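Data card for the Tillonley key desk recordings. Kept by the front office at Obura, the firm that let Stalix put a two-arm cell where part of our key work used to be done. I write it from the desk side, so expect less cheer than in the project deck.

## What is in it

- 887 episodes of key handling: plates, rings, keys and colored tags
- views from the wrists and from a fixed camera
- a notes column, filled in by desk staff when they had time

The sales sheet calls this "key administration". It is picking up small metal things that lie flat on a white table, and anyone who has worked the desk knows how much of a morning that eats. 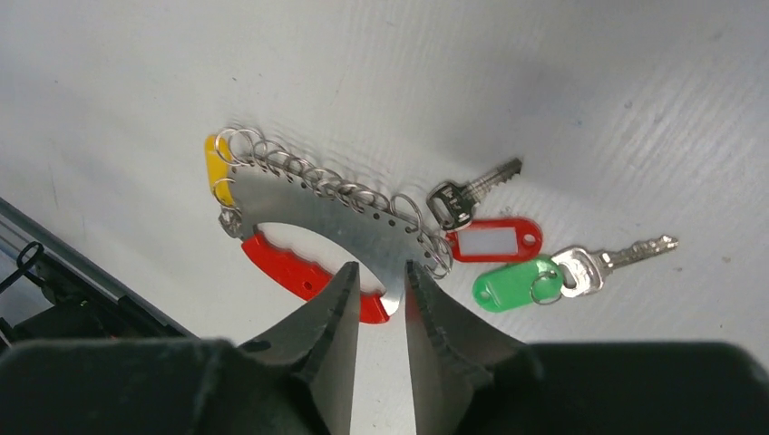
## What it was supposed to change

The plan promised 40 hours a month back to the desk. I have asked twice how that was worked out and got a slide. Since July the desk has been setting out the table, clearing it and typing notes – new work, and it is in no one's job description.

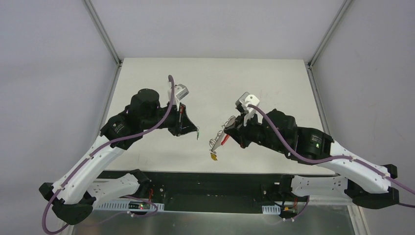 Pay grades at the desk were set when the job meant knowing which key went where. Minding a cell is graded lower, and the works council has asked for that to be settled before any rollout. Two arms facing each other across a bare tabletop, a small yellow object hanging from the tip of one finger, do not replace a person who remembers that the boiler room tag was swapped last winter. They may replace the hours that person is paid for.

## Known limits

1. Only 398 episodes have a usable note. Treat the rest as unlabeled.
2. "Success" was marked by Stalix, not by the desk. We disagree on some 40 of them.
3. Tag color carries no meaning here. At our real desk it does.

Crowded plates are where I would look first. Rings overlap, tags slide under things, and a short clip says little about whether the right key ended up with the right tag.

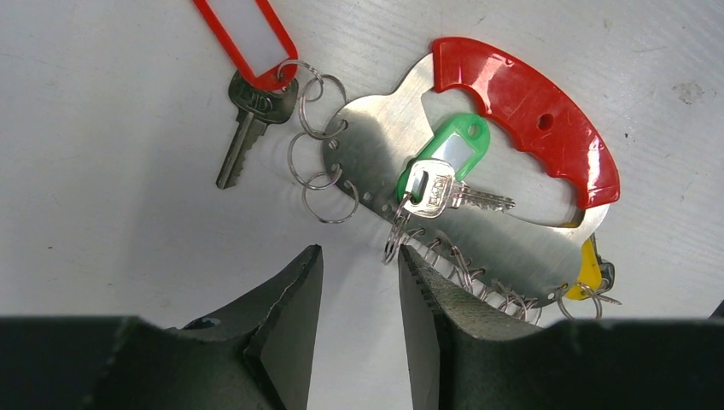
So please don't quote a success rate from this set as a staffing figure. Estuden did that in their planning draft and we had to ask for it to be taken out.

## Use

Internal training and testing only. Send corrections to the key desk, Tillonley site.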